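Gelluneck Shared Workshop
Gallery: The Brekke Hand-Held Gripper Build

The Brekke build is a members' project at the Gelluneck Shared Workshop in Stimthorpe. Its purpose is to produce a pair of light, hand-held grippers that can be made with ordinary tools and repaired at home. Work is led by Hjørdis Hedlund and began in November, following an earlier single-handed version that was withdrawn because its jaws did not close evenly.

The present design is the third. Each gripper is worked by a handle and closes on two facing pads, ribbed to improve their hold on soft or thin articles. The outer levers have been cut away in places to reduce weight. A complete unit weighs 745 grams, and the parts for one can be printed in roughly 31 hours. Members are asked to check the pivot screws before each session and to record any looseness in the build book.

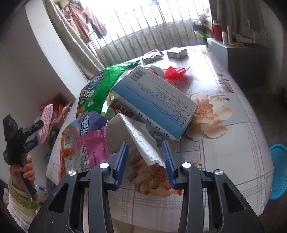

Trials are carried out on household articles of the kind found on any family table. Paper tissue, foil snack bags, cardboard boxes and knitted items each place different demands on the pads, and the plan requires 600 separate lifts before a pad pattern is approved. Results are entered by hand and reviewed by the project lead at the end of each month.

Blue was chosen for the pads so that wear could be compared easily with the black of the levers. Two softer mixes were considered and set aside, as they marked too readily when used on card.

The drawings are kept in the Prerkholm cabinet in the main room and may be copied by any member. A revised parts list, with the shorter handle and the corrected spacing for the lower levers, will be added once it has been checked. Members wishing to build a pair should speak to Hjørdis Hedlund before ordering screws, as the two lengths are easily confused.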